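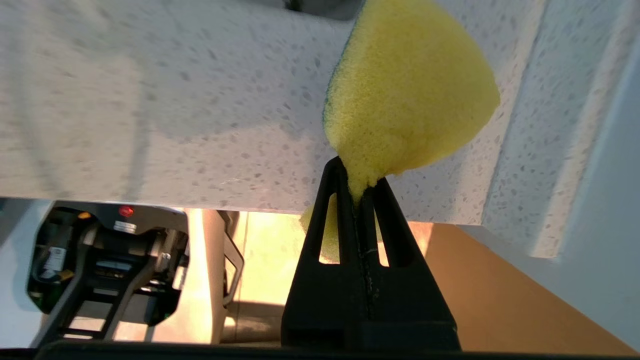

Ticket 1392
Component: Relum motion planner, held-object handling
Reported by: Eino Väisänen
Assigned to: Anneli Pesonen
Status: Open, workaround in place
Severity: Medium

Summary
Planner stops the sink wipe task with START_IN_COLLISION while the gripper is holding a sponge. The same task runs normally with the rigid scrub block. Started after the update to the held-object module. Rolling back the perception node made no difference.

Expected behaviour
After a good grasp, the object is attached to the gripper in the planning model and its points are removed from the obstacle map. The arm can then move, press and retreat without treating the object as part of the kitchen.

Observed behaviour
The sponge is attached to the model as a box, using its shape before the grasp. Once the fingers close, the foam bulges out past the sides of that box. The bulge is picked up by the depth filter, fails the held-object test and is written to the obstacle map right beside the fingers. The next plan request then fails because the start state is already touching an obstacle.

Steps to reproduce
1. Load the sink wipe task with the default Relum settings.
2. Place the sponge on the counter beside the sink and run the grasp step.
3. Leave the faucet on a thin stream. The fault also shows with it off, but less often.
4. Run the wipe step on the right inner wall of the basin, with the green side down.
5. Request the retreat move while the sponge is still held against the steel.
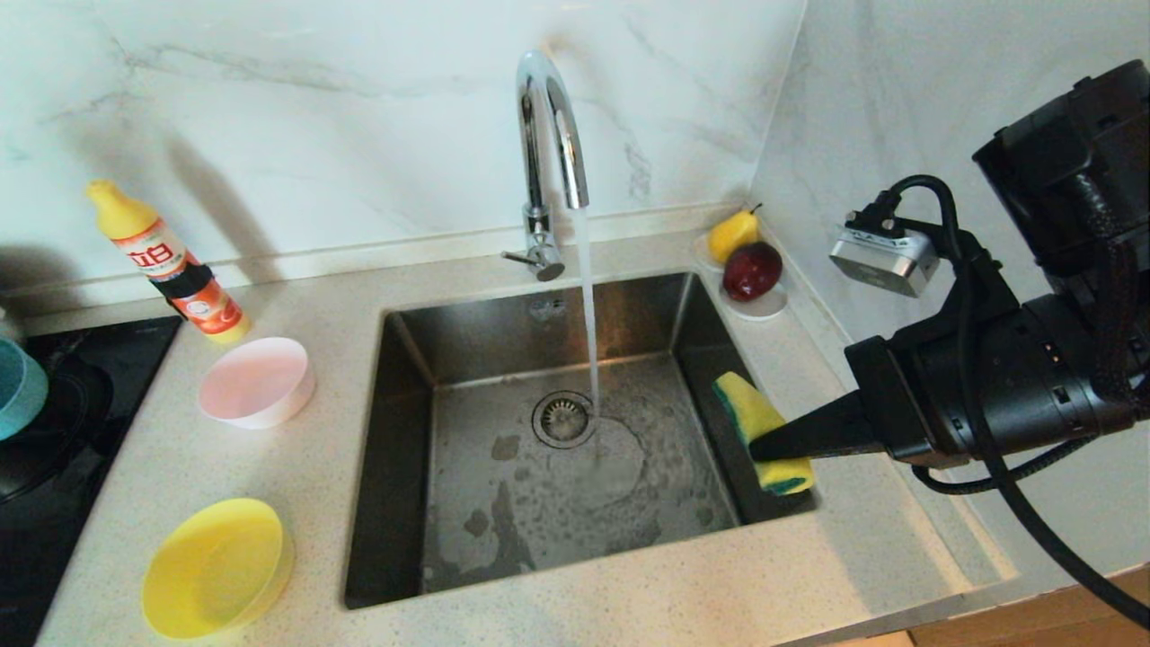 Log notes, Eino
Ran the steps above 19 times on the default settings. The retreat request was refused in 14 of them. The other runs finished, but the path was longer than it needed to be and went up and over toward the faucet before coming back right. I would not leave it running without a hand near the stop button.

Typical output, copied from Notedura:

relum.plan: request received, goal=retreat_right
relum.held: object=sponge, shape=box, source=pre_grasp
relum.map: new cells near finger_link_left, not masked
relum.plan: refused, START_IN_COLLISION
drunitz.ctl: holding last pose, force mode still active

The last line is a second problem. When the planner refuses, the Drunitz controller stays in force mode and keeps pushing into the wall at the set force. It should drop back to position hold. I have opened that as its own ticket with the controller group, please don't close it with this one.

Things ruled out
Hand-eye calibration. Re-ran it on Monday and the error is inside the limit. A calibration fault would shift everything the same way, and the new cells are only ever beside the fingers.
Running water. I first thought the stream was being mapped as a solid post. There are a few stray cells where it falls, but they clear on the next update and are never the ones named in the refusal.
Shiny surfaces. The steel and the cabinet doors give noisy depth, as always. Masking the basin by hand made the map cleaner and did not stop the refusals.
Gripper width reading. It matches the finger positions shown in the viewer.

Reply, Anneli
Confirmed from the recordings. The held-object test compares each depth point with the attached shape plus a fixed margin. The margin was cut in the update to stop the planner from hiding thin things near the hand, such as bowl rims. It is fine for the scrub block. A sponge changes shape as soon as it is squeezed, and again when it is pushed into a wall or the edge of the counter, so a fixed box can't cover it.

Eino, can you check two things for me?
a) Does the refusal go away if the attached shape is rebuilt from the wrist camera after the fingers close?
b) After release, are the old cells cleared, or does the arm still plan around a sponge that has been put down somewhere else?

Reply, Eino
a) Mostly. With held_shape_source set to post_grasp the free-space moves all plan. Pressing can still trip it when the foam folds, as the shape is only rebuilt once.

b) No, they are not cleared. I had the sponge set down on the counter to the right of the sink and then asked for a move with closed, empty fingers to the front corner, where the counter meets the tall side panel. The map viewer still showed a lump of cells at the fingertips, travelling with the hand. The planner kept a wide gap from the corner until I cleared the map by hand and sent the request again.

The corner is a fair test for the margin as well. There is a narrow groove down the end of the slab, and with a large margin the planner can lose the slab edge completely when the tips are close to it. Keep the speed low for this one.
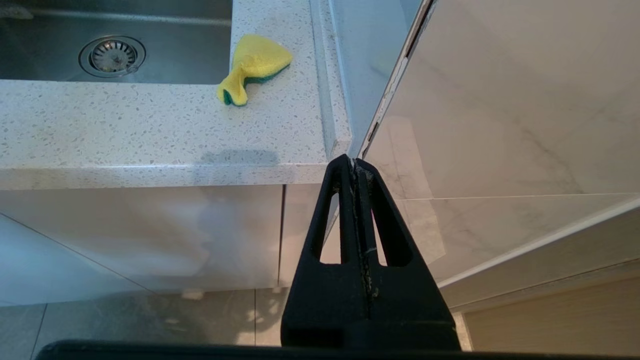
Workaround
Apply these in the task file, not in the shared defaults:
held_shape_source: post_grasp
held_margin_mode: soft
clear_map_on_release: true
retreat_speed: slow

Restart the planner after the change. A reload from the menu does not pick up held_margin_mode.

If the planner still refuses while pressing, switch the controller to position hold first, then back off along the tool axis using the jog panel. Do not open the fingers while force mode is active.

Proposed fix, Anneli
Rebuild the held shape at a fixed rate while an object tagged as soft is in the hand, and grow the margin only away from the finger pads. On release, drop every cell that was tied to the hand frame. The rigid path stays as it is. The branch is up for review and needs a replay against Eino's recordings before it goes on the arm.

Open items
Eino: repeat the full set with the branch, faucet on and faucet off, same wall.
Eino: repeat the corner move after release without clearing the map by hand.
Anneli: add a warning in Relum when a soft object is attached with a pre_grasp shape.
Anneli: find out why the menu reload skips held_margin_mode.
Controller group: force mode left active after a refused plan. Tracked separately.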